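**Protokoll der Sitzung des Produktausschusses Outdoor-Ausrüstung**

Datum: 21. September 2021
Ort: Besprechungsraum Handthorpe
Vorsitz: Leitung Produktentwicklung
Protokoll: Sekretariat

Der Ausschuss ist beschlussfähig. Das Protokoll der letzten Sitzung wird ohne Änderungen genehmigt, die Tagesordnung wird angenommen.

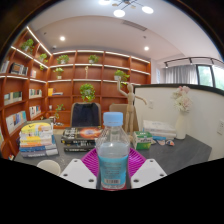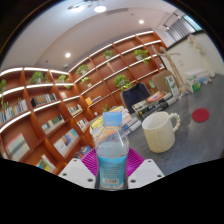 Wasserflasche mit hellblauem Schraubverschluss, alle drei Aufnahmen.

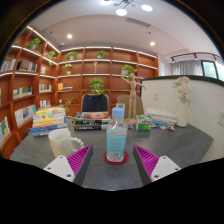

**TOP 1: Zeltunterlage Wolum**

Die Abteilung Einkauf berichtet über den Stand der Bemusterung. Von den 60 bestellten Vorserienstücken sind 14 wegen unsauber gesetzter Eckösen beanstandet worden. Der Lieferant Lazarević hat Ersatz zugesagt und übernimmt die Frachtkosten. Die Qualitätssicherung weist darauf hin, dass die Nähte selbst den Vorgaben entsprechen.

Beschluss: Die Freigabe der Serie wird bis zum Eingang der Ersatzlieferung zurückgestellt. Einstimmig.

**TOP 2: Packmaß Schlafsack Lano**

Der Schlafsack Lano überschreitet im mitgelieferten Kompressionsbeutel das im Pflichtenheft festgelegte Packmaß. Die Produktentwicklung stellt zwei Varianten vor:

- Beutel mit vier statt drei Kompressionsriemen, Füllung unverändert
- geringere Füllmenge im Fußbereich, Beutel unverändert

Gegen die zweite Variante wird eingewandt, dass der angegebene Komfortbereich neu geprüft werden müsste. Der Vertrieb spricht sich für die erste Variante aus, bittet jedoch um Angabe des Mehrgewichts.

Beschluss: Variante eins wird weiterverfolgt. Die Produktentwicklung legt das Mehrgewicht schriftlich vor. Angenommen bei einer Enthaltung.

**TOP 3: Pflegehinweise**

Die Einnähetiketten der Schlafsäcke und die Angaben im Katalog weichen bei der Waschtemperatur voneinander ab. Maßgeblich sind 30 °C. Der Katalogtext wird angepasst, die Etiketten bleiben unverändert. Die Redaktion prüft zugleich die Hinweise zum Nachimprägnieren der Zeltböden.

**TOP 4: Lagerbestand**

Im Lager Handthorpe befinden sich noch 192 Isomatten der Vorgängerserie. Der Vertrieb schlägt einen Abverkauf über den Fachhandel vor. Eine Abgabe an den Onlinehandel wird mit Rücksicht auf bestehende Preisabsprachen der Aktionsplanung nicht befürwortet. Restbestände sollen bis März ausgelagert sein.

**TOP 5: Verschiedenes**

Die Reparaturannahme bittet um eine aktualisierte Ersatzteilliste für Gestängesegmente. Der Einkauf sagt die Übersendung zu.

Der Termin der nächsten Sitzung wird schriftlich bekannt gegeben.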